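2021-08-01, Munville bench, drive swap, planner side

Picked up where July left off. Farkeo planner branch merged this morning, rebuilt everything, two warnings I'm ignoring for now. Goal for today: approach pose for the blue carrier that doesn't clip the drive cage, and stop the planner from pretending the cables don't exist.
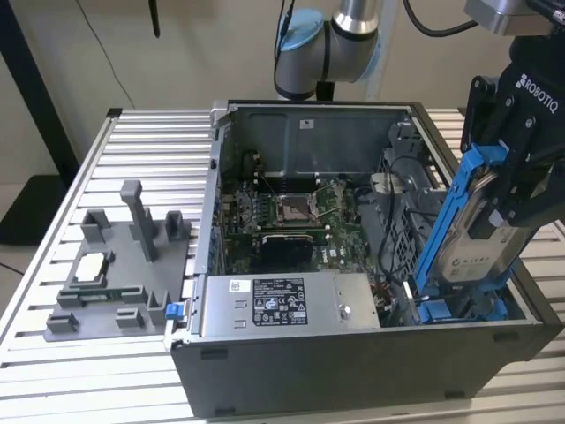 Notebook vol. 3, p. 24

Collision model first. Cage was one solid box, way too fat, so the planner kept finding nothing and timing out at 400 ms. Split it into walls and left the bay open. Plans now come back in 300 or less. Cables are still not modeled. Put a soft cost volume over the cage top where they run — cheap, ugly, but the arm takes the higher route now. Stella Lema wants a proper deformable model, I say later.

Approach angle: gripper comes in tilted, straight down leaves no room for the fingers. Hard coded the tilt in the Lukisano config, needs to move to the task file before anybody else runs this.

Wrist view next. Carrier detector was trained mostly on single drives. With two handles side by side it swaps them between frames, and the tracker happily follows the swap. Added a check on the left/right order in the bay frame, not the image frame. Better. Still get a false hit now and then on the corrugated panel, too much glare on the ridges. Masked out the left third for the time beeing.

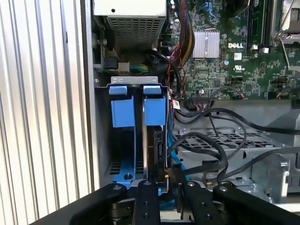
Wrist cam over the bay, both blue handles in view.

Replayed the log through the new check, frame 441 is the bad one, pose jumps to the other handle and back. Saved it under mbwambo/regress so we don't lose it agian.

Force threshold on insert: not touched today. Don't change it without asking me.

To do
- tilt out of config
- exposure on wrist cam, try lower before retraining anything
- Stella: extrinsics, last calibration file has the old mount offset
- planner seed is not logged!! fix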